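## 三、装好 Dillen 计分板以后，怎么带一场比赛

上一节把支架和电源说完了，这一节讲我自己最常用的部分：开赛前设置、比赛中记分，还有判罚改了以后怎么把分数改回来。我用的是 Vilstead 业余橄榄球联赛发的那套，联赛里别的队大概也差不多，菜单顺序要是对不上，先看看固件是不是旧的。

### 3.1 开机和配对

1. 按住主机侧面的电源键，等到屏幕上出现 Dillen 字样再松手。我第一次松早了，它就一直停在待机，我还以为坏了，在场边急得团团转。
2. 打开遥控器，拨到“主裁”档。副裁档只能停表，不能改分，别拨错。
3. 主机上选“配对”，遥控器上长按蓝键。两边的灯都变成常亮就好了。
4. 走到对面底线，按一下“测试”，听到蜂鸣再回来。

> **注意：** 隔壁场地如果也在用同一型号，先把频道错开。我们现在固定用 8 频道，Hinds 队用 5 频道，写在更衣室白板上了，请不要擦！

### 3.2 新建一场比赛

1. 进入“比赛”→“新建”。
2. 输入主客队名。中文名最好用简称，长了会滚动显示，看台上的人得等半天才看得全。
3. 选择规则模板。联赛用“Vilstead 标准”，友谊赛选“自由”，每节时长可以自己填。
4. 填暂停次数和挑战次数。挑战次数默认是零，这里特别容易漏，漏了以后教练扔红旗，你这边是点不出来的。
5. 按“保存”，再按一次“载入”。只保存不载入，屏幕上还是上一场的比分。

Branislav Tóth 教练有一回带着上一场的比分开了球，打到第一节过半才发现，两边吵得比比赛还热闹。所以我现在载入完一定抬头看一眼大屏，队名、比分、节数、时间，全对了才朝主裁竖大拇指。

### 3.3 比赛中记分

1. 看主裁手势，再按键。观众欢呼不算数，解说喊了也不算数。
2. 达阵按“6”，附加分等踢完再单独记。
3. 有黄旗落地的时候先别动分，按“挂起”。屏幕右上角会出现一个小三角，表示这一档还没定。
4. 主裁宣布判罚以后，按“确认”或者“撤销”。
5. 每次换节，把比分口头报给对方的记录员，两边对一遍。

> **小心：** 不要在挂起状态下切换节数。老固件会把挂起的那一档直接算进去，改起来特别麻烦，Brosell 那场就是这么多出来六分的。

### 3.4 改判了怎么办

我得坦白，我是球迷，主队吃亏的判罚我也气得想摔遥控器（没摔过，押金 500 呢）。可是坐在这张桌子后面，主裁说什么就记什么，有意见赛后写报告。

1. 按“停表”。
2. 进入“记录”，用上下键找到被改的那一档。每一档后面都带着比赛时间，对着纸质记录表找会快很多。
3. 选“更正”，输入新的分值。取消得分就填零，**不要选“删除”**，删除以后时间线会乱。
4. 要是主裁同时调了比赛时间，进“时钟”→“手动”，先改分再改秒。
5. 按“确认”，等大屏刷新，再向主裁示意可以继续。
6. 在纸质表的备注栏写上改判原因，一句话就行，比如“接球方出界在先”。

机器里最多能存 4000 条记录，一个赛季根本用不完，所以真的没必要为了省地方去删东西。我一般到十二月休赛了再统一导出清空。
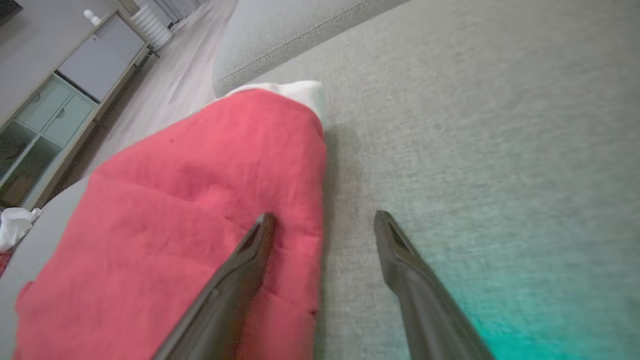
改判以后大屏一直不刷新，要不要重启？

先别重启，按住“刷新”键等它重新发一遍数据，十有八九就回来了；还不行再拔大屏的信号线重插，主机那边的记录不会受影响。

### 3.5 赛后收尾

1. 终场哨响以后不要马上关机，等主裁在记录表上签完字。
2. 进入“记录”→“导出”，插上 U 盘，文件名用“主队-客队”的格式。
3. 按“结束比赛”。按完就不能再更正了，手快的朋友请慢一点。
4. 关遥控器，再关主机，最后拔电源。
5. 把导出的文件发给 Sharada Sundaram，联赛的成绩都由她录入。有过改判的场次，记得把纸质表的备注栏一起拍给她，不然她还得打电话来问你（她真的会打，而且很晚也打）。

> **注意：** 遥控器长期不用请把电池取出来。充电底座和更换电池的步骤在第四节。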